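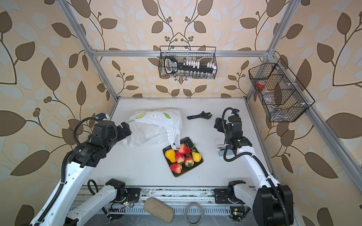

How to Hang Patterned Wallpaper Without Moving Out

Helbridge quoted me $1,699 to paper one room, paper not included. I thanked the man, walked him to his van, and went and bought a bucket. What follows is what I did, put into the order I should have done it in.

It assumes paste-the-back paper with a big repeating pattern, which is the kind people fall in love with in a sample book and then swear at in November. If yours is plain, you can skip half of this and be smug.

What you need

Paste, a wide brush, a smoothing brush, a seam roller, a plumb line, a pencil, long scissors, a sharp knife and far more blades than seems decent. A long table. A stepladder you trust. I used Ristska paste, the powder kind, and it behaved. Follow the packet for mixing and ignore your uncle.

Step 1. Check the rolls

Read the batch number on every label before you open anything. Two rolls from different batches can look identical in the store and like distant cousins on the wall. Take the odd one back while it's still wrapped.

Step 2. Get the wall ready

Pull off the old paper, including the bit behind the radiator you were planning to forget. Fill the holes, sand them flat, wipe off the dust. Then brush on a coat of size or primer and leave it overnight. I skipped the primer on one wall, and that wall drank the paste like a camel.

Step 3. Draw a line you believe in

Do not start from the corner. No corner in my house is straight, and yours has probably been taking lessons. Measure out from the corner one roll's width less half an inch, hang the plumb line there, and pencil down the wall behind it. The first strip goes against that pencil line, whatever the corner thinks.

Step 4. Cut with the repeat in mind

My wall is 95 inches tall, so I added two inches top and bottom for trimming and felt very organized. Then I remembered the repeat. Lay the second strip next to the first on the table, slide it until the pattern meets, and only then cut. The wasted piece at the top is normal. Mark the back of each strip with a number and an arrow pointing up, particularly if it's leaves. Leaves look perfectly fine upside down until the paste is dry.

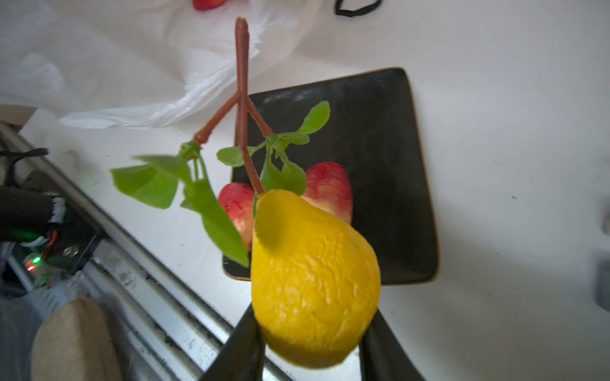 Step 5. Settle the trim color now, while you can still get paint on the wall and cover it. The background of the paper should make this decision, and people tend to let the pattern make it. Cream is the sneaky one, because it turns gray beside a cold white and dingy beside a hard one. I also wanted a yellow for the inside of the door. Before you commit to something like that, hold a thing of the color against the paper, preferably a thing with some shape to it. A fake pear does nicely: loud yellow, a hint of green up toward the neck, and enough bumps and wrinkles to show you what the color does when the light isn't flat. Paint chips are flat and tell you nothing. Fabbri had a yellow that I loved on the chip and could not be in a room with. I went three shades down and can now open the door without squinting.

Step 6. Paste and book

Paste from the middle out to the edges. Then fold both ends in toward the center, pasted side to pasted side, without creasing the fold. This is called booking, and it gives the paper time to stretch before it's on the wall. Give every strip the same soak. I timed mine after one strip got a phone call's worth of extra waiting and came out wider than its neighbors.

Step 7. Hang it

Unfold the top half and set it against the line with the spare sticking up past the ceiling. Slide it, don't tug it. Smooth down the middle, then out to the sides, then let the bottom half down and do the same. Small bubbles go away as it dries. Large ones are waiting for guests, so lift the paper and try again.

Butt the next strip up tight, matching at eye level first. If the match drifts, let it drift near the baseboard, where a sofa can deal with it.

Step 8. Trim and roll

Press the paper into the angle with the back of the scissors, pull it away a little, and cut on the crease, or run a knife along a broad filling blade. Change knife blades every strip. Wipe paste off the baseboard straight away. Roll the seams lightly; leaning on them squeezes the paste out and leaves a shiny stripe.
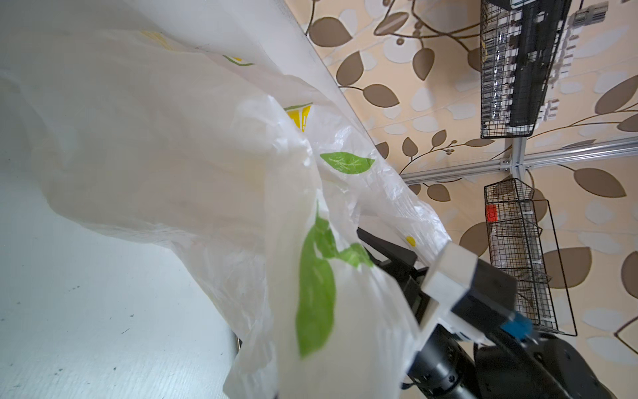
Jurgita Adomaitis wrote in to ask what to do when the soaking strips dry out at the edges before she can get up the ladder, and added that she slips hers loosely into a clean plastic bag after booking. I tried it on the last wall and she's right. The edges stayed workable for as long as it took me to find the knife I was holding. Don't seal the bag or squash the folds, and keep any printed side of the bag away from the paper, in case the ink has ambitions.

She also wanted to know about light switches. Turn the power off at the breaker and check that it really is off. Let the paper hang over the switch, cut an X from the center toward the corners, trim the flaps leaving a small margin, then loosen the plate and tuck the margin behind it. If the paper is foil, leave nothing behind the plate.

Step 9. Leave it alone

Close the windows, turn the heat down and go out. Drying paper makes small ticking noises at night. Mine took 41 hours before the last dark patch went, over by the chimney. Keep the leftovers, rolled, with the batch number written on the outside, somewhere drier than the garage.

Related

Getting old paste off a ceiling
Which way up does a Plonda stepladder go
Papering around a window
Filling cracks that come back
How to paint a paneled door

Home Walls Floors Tools Ask Back to top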